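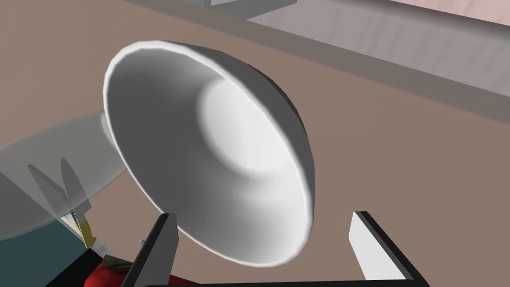
September 8, 2018

Morning sit, 45 minutes, started before the street got loud. Method as set out by Sólveig Bisgaard in the Flomska course notes: state the intention once, count 20 breaths, then drop the count and hold the intention without words. Lost the count at 13 and restarted. Second attempt complete.

Intention for the week: receptivity. Last week's was patience, which I logged on four days out of seven. The gaps fall on the days I read the news first.

Affirmation text, version three: "I am open to the good that is already present." Version two had "will be" in it, and Halfdan Baldursdóttir objected to the future tense at the Marchuk group. He holds that the mind files anything in the future as absent. I tested both wordings aloud and the present tense did settle faster - two or three breaths against eight or nine. Small sample.

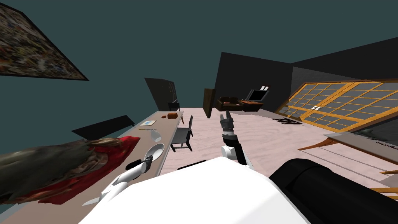

Evening

Second sit, shorter. Drowsy. Repeated the affirmation silently and noted resistance at the word "already." Left the wording alone until Friday.

Read the chapter on treatment and demand. The author uses "law" in at least two senses and doesn't separate them. Wrote to Sólveig to ask which one she teaches from.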